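Sarmiento lab puts two grippers through the same rice test

December 2025

The automation lab at Sarmiento has finished the first part of a comparison between two robot grippers, using a job most people do in their kitchen without thinking: picking up a cup and using it to move rice from one dish to another.

The grippers are the Gostik, a two-finger model the lab has used since May, and the Carnetov, a newer design with wider finger pads. Both were mounted on the same arm and driven by the same Vinis controller, so that the hand would be the only thing to change between runs.

Honeylyn Maglaya, who leads the project, said the lab chose rice after a long stretch of tests with foam blocks and plastic bottles.

"Blocks told us which hand could squeeze harder," she said. "Our partners wanted to know which one could hold a round cup level and not dump what was in it."

Each gripper was given the same number of attempts with a small wooden cup, for a combined total of 2000. The lab kept separate scores for the grasp, the scoop and the pour. An attempt was stopped if the cup slipped or if the arm went past its force limit.

The Gostik did better on the grasp. Its narrow fingers reached the cup near the tabletop without pushing it over, and operators had to reset it less often. The Carnetov did better on the pour, where its pads kept the cup from turning during the tilt. Scores for the scoop were close enough that the lab is calling it even.

Siebe Van Rooij, who wrote the control software, said the shape of the cup caused most of the trouble. A barrel shape gives flat fingers very little to press against, and a grasp that is slightly high tends to slide upward as the hand closes. He lowered the approach height twice during the tests and reran the earlier attempts each time.

The lab also compared two camera positions. The wrist camera was more useful for lining up the cup with the rice, but the cup blocked much of its view during the pour. A fixed camera facing the table gave a steadier picture of how full each dish was. Hsiu-ying Shek, who handled the camera work, wants to run both at once in the next part.

That part will add 4 more containers, including one with a handle, and will replace the rice with dried beans for some runs. Rogelio Quiambao is preparing the new finger pads. The lab has not decided which gripper it will buy for its second arm.
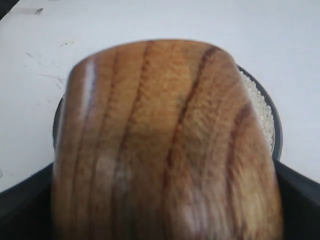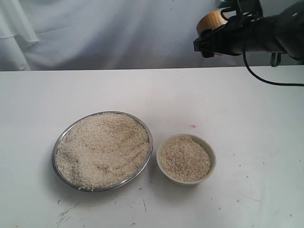
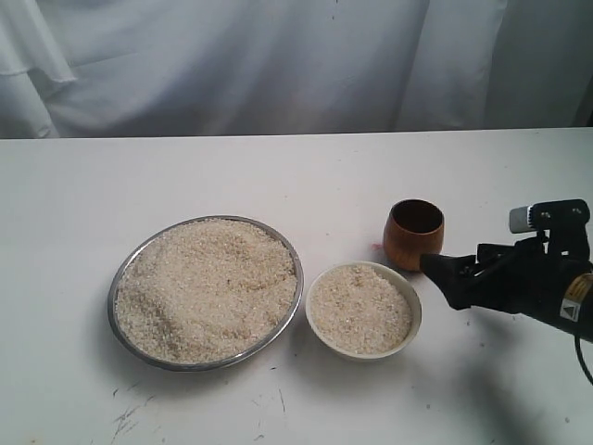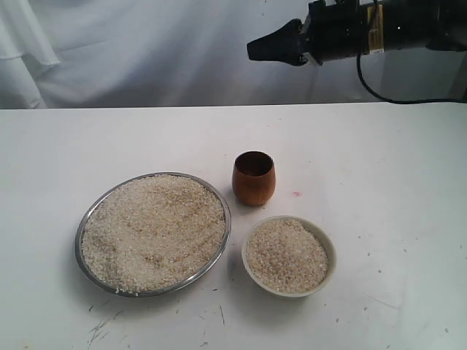
Rice handling tests at the Sarmiento automation lab.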